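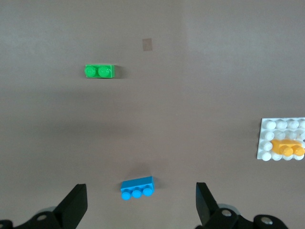
绿色1×2、蓝色1×3颗粒与白色底板，底板上已装一块橙黄色1×2颗粒

Tella 拼插颗粒套装（桌面型）

货号：979
品牌：Tella
供货：Sayegh 教具部
页面更新：2025-07-21

产品说明
Tella 桌面型套装由白色底板和单排颗粒组成，用于小组拼搭、颜色分类和精细动作练习。颗粒为单排凸点结构，规格按凸点数标注：1×2为两个凸点，1×3为三个凸点。同系列颗粒与底板可直接扣合，横向、纵向均可安装。

规格参数
底板颜色：白
颗粒规格：1×2、1×3
颗粒颜色：绿、蓝、橙黄
颗粒数量：每盒400块
底板数量：每盒1块
材质：ABS
表面：亮面
适用年龄：3岁以上
包装：纸盒，内附分类袋

使用要求
底板应放在平整、干燥的台面上。安装时将颗粒底部对准凸点，垂直下压至底面贴合。拆卸时从颗粒一端向上抬起，不要左右扭转。1×3颗粒建议使用随盒拆件片。

底板凸点长期使用后会出现轻微磨损和划痕，属正常损耗，不影响扣合。若颗粒装上后可自行滑脱，应更换底板。

清洁
用不超过60℃的温水加中性清洁剂手洗，清水冲净后晾干。不可使用洗碗机、烘干机或含丙酮的溶剂。凸点之间的积灰可用软毛刷清除。

兼容性
与 Tella 旧款单排颗粒通用。与 Sundik 大颗粒系列尺寸不同，不可混装。Tretis 收纳盘可放入整块底板，盘盖需另购。

配件货号
白色底板单片：979-B
1×2颗粒补充装：979-12
1×3颗粒补充装：979-13
拆件片：979-R

警告：含小零件，不适合3岁以下儿童使用，有误吞窒息危险。

订购
整盒起订，补充装不拆零。8月订单按付款顺序发货，底板单片与整盒同时订购时合并包装。学校及机构采购请联系 Mireille Akl，技术及配件问题请联系 Ruba Fakhoury。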